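Vullport pauses hand demonstrations after grip fault at Gindholm

Vullport has stopped public demonstrations of its two-handed table robot after a fault in one hand caused it to keep closing when it should have let go. The fault happened on Saturday at the company's test room in Gindholm. No one was hurt.

The left hand was moving small round pieces on a board when it failed to release one of them. The fingers went on tightening for 18 seconds until an operator, Tarun Dwivedi, pressed the stop button. The piece cracked and two fingertip covers had to be replaced.

Engineers have traced the fault to the force reading from the hand. A worn connector in the wrist was dropping the signal, and the control software treated the missing reading as zero force. It therefore kept closing the fingers. The software should have stopped the arm as soon as the reading was lost.

"The connector was going to wear out at some point and we had planned for that," said Harsh Rana, head of engineering at Vullport. "What we got wrong was the software. A lost signal has to mean stop, and in this version it didn't."

The same software, Tivus, is in use on 96 hands at customer sites. Vullport wrote to all of those customers on Monday and asked them to keep people out of reach of the arms while they are powered. A corrected version of Tivus is being tested now. It will be released once it has completed 1000 pick-and-place runs on each of three robots, with the force signal cut at random points.

Customers should also check the wrist connector every 200 hours of use - the earlier advice was to check it once a year. Replacement connectors will be sent free of charge.

"We would sooner be late than send out a fix we haven't tried properly," said Tobias Park, operations manager.

Demonstrations at Gindholm will start again when the tests are finished. Visitors who had booked a place in May will be offered a new date.

Customers with questions should contact Satish Solanki in the Vullport support team.
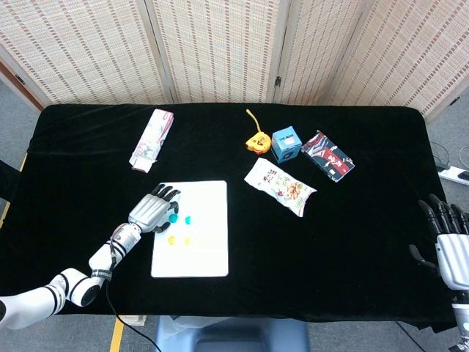
Category: Product safety notices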